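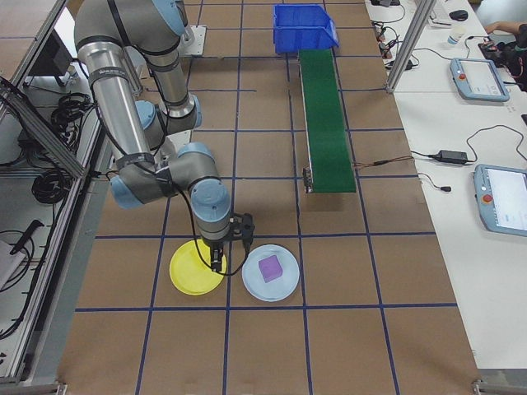 4. Covering and marking out the table

2020-04-15
By Karim Shawky

Read this section before you cut anything. The leaflet that comes with the Poswood sewing table says you can be marked out "in minutes". Allow an evening.

4.1 Clear the top and wipe it down with a barely damp cloth. Let it dry. The leaflet recommends a special Poswood cleaner, and I have yet to see what it does that water doesn't.

4.2 Roll out brown paper, matt side up, and leave it flat overnight under a few books. Paper straight off the roll will curl, whatever the label claims.

4.3 Fix one short end with tape on the underside of the table. Pull the paper towards the other end with flat hands and fix that too. Do the long sides last.

NOTE: The Stornitz clips sold for this job are supposed to hold any thickness. Ours slid off a 34 mm top twice, so try one before you buy the box.

4.4 Check the corners with a set square. Do not trust the table edge. Ilham Ghoneim measured both diagonals on hers and got 1,371 mm one way and a good bit less the other, on a table sold as square.

4.5 Mark the first line in pencil down the middle, then work outwards to both sides. If you start from one edge, every small mistake is carried across to the far one.

4.6 Lay the tape along the pencil lines. Choose a dark colour on brown paper; blue shows up well under a lamp. Press down the middle of each strip first and the edges afterwards. Don't stretch it, or it will creep back during the week and take your squares with it.

CAUTION: Never run a hot iron over the tape. Some packets say "heat safe" without giving a temperature. Treat that as meaning nothing.

4.7 Use the squares for laying out pattern pieces and checking the grain. For final measurements use a proper tape measure. A grid made by hand is a guide, and I would not cut good wool by mine.

4.8 Replace the paper when pins start to catch in it. Fiston suggests every 90 days. That sounds to me like a firm that sells paper, so go by the state of the surface.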